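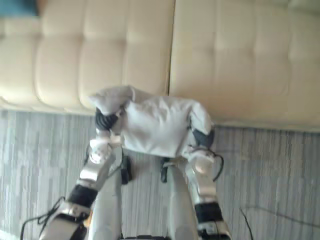
How long does a meteor camera need before it gives useful results?
One clear night is enough for a first test, but leave the Skorar running for 14 nights before you judge its position and settings.

Section 5: First set-up of the Skorar sky camera

1. Choose a spot with an open view of the sky. Trees and roofs should rise no more than 12 degrees above the horizon.

2. Fix the mounting plate to a wall or post with the four bolts supplied. Tighten them by hand first, then with the spanner.

3. Turn the housing until the N mark points north. Small errors can be put right later in the software.

4. Connect the data lead, then the power lead. The lead supplied can be extended up to 30 metres.

Caution: never point the uncovered lens at the sun. Keep the cap on until dusk.

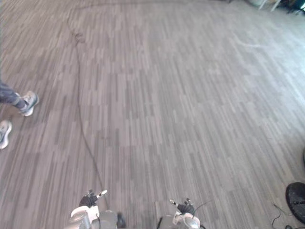 5. Open Zellden on your computer and enter your latitude, longitude and height above sea level. The clock must be set to universal time – reports with local time cannot be matched with those from other stations.

6. Press Start. The status light turns green when the first stars have been found.

Note: if the light stays amber on a clear night, clean the dome with a soft cloth and repeat step 3.

Sending a report

Zellden saves each fireball as a short clip with a brightness chart. Check the clip for aircraft before you send it to the Clernis network. Stations on the older Haslam mount should also give their tilt angle.

Text last revised 22/05/2019.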